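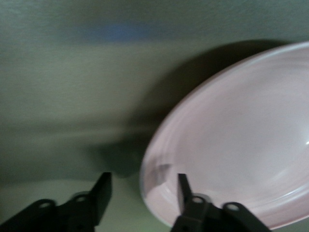

Kotside Large Serving Bowl, three months in

I paid 134 for the set, meaning the large bowl and two small ones I didn't want. The large one isn't sold alone. Keep that in mind when you read the reviews calling it good value.

The shop copy promises a bowl that "goes with every table." It's an off-white, and on the website it looks like plain cream. In my kitchen it has a faint pinkish cast, close to lavender in the evening. Next to my ordinary white plates it looks like something that went through the wash with a red sock. Flora Rutherford, who has the same set, says hers looks fine, but her plates are gray.

The shape is wide and shallow with a thick rounded rim. I'll give them the rim. It's comfortable to hold, and after 3 months of being knocked against the faucet it hasn't chipped, where my old Didus bowl had two chips by then. The shallowness I'm less sold on. Salad for four fits until you try to toss it, and then you have salad for three and some on the counter. Pasta is better. Fruit looks nice in it, if you want to spend this much on somewhere to put lemons.

The finish is glossy and shows everything. Fingerprints, water spots, the streak from a towel that wasn't quite clean. It does wash easily. I left tomato sauce in it overnight and it came off with a sponge, no stain that I can find. The listing also says "tested for 3000 dishwasher cycles." By whom? I wrote to ask and got back a coupon.

Storage is the real nuisance. It's too wide for my upper cabinets, so it lives on top of the fridge with the small bowls stacked inside, and every time I want one of those I have to get the whole lot down. Measure your shelf first – the listing gives the diameter, but only on the third tab.

Yiğit Uçar reviewed the Stoteo version back in May and thought it was the same bowl with a different sticker. I've handled both and I think the Stoteo is a bit lighter, but I wouldn't bet on it. It was under 100 when I looked, and you can buy just the one.

Would I buy the Kotside again? At full price, no. On sale, without the small bowls, maybe – it's a decent pasta bowl.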